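Can a robot arm clean a bathroom sink yet?

Mirela Seixas
Posted Sep 8, 2021

I manage 21 furnished rentals and spend more of my life on other people's sinks than I ever planned to. My brother-in-law says one arm can do the counter, the bowl and the faucet by itself now. He also said that about the window washer, which fell off the window. Is a vanity like the ones below within reach of a machine today, or do I keep paying Magalhães Cleaning 77 dollars a visit?

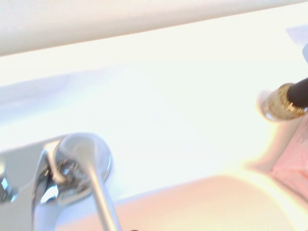
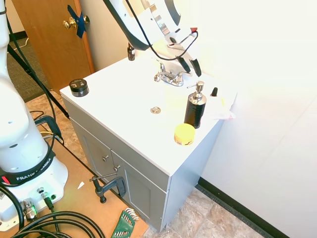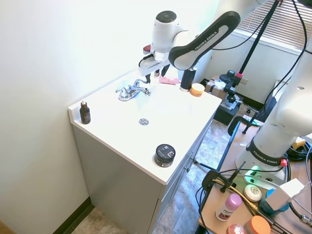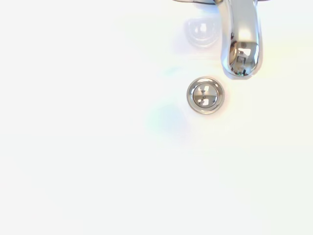
Replies

Reinaldo Tavares

Parts of it. Wiping an open bowl is the easy bit: smooth shape, nothing in the way, and you can repeat the same path all day. Two things will hurt you.

First, shine. Glossy white and chrome are miserable for cameras. Look at the first picture, where the middle of the sink has pretty much bleached out, and then ask the thing to find a toothpaste spot in there.

Second, the stuff. Bottles, jars, a crumpled cloth. You pick up nail polish without thinking. The machine has to decide how hard to squeeze it, where it goes, and whether the cloth is trash or somebody's favorite. I'd want a person clearing the counter first, and by then the person is standing there with a sponge.

Keep Magalhães.

zikasora_fan

get a Reso wipe bot, $349, mine is great. doesn't do sinks though

Honitden

Arms aren't cheap, and they don't climb stairs between apartments. You'd be hauling it to all 21 bathrooms and clamping things down each time. I'd ask again in March.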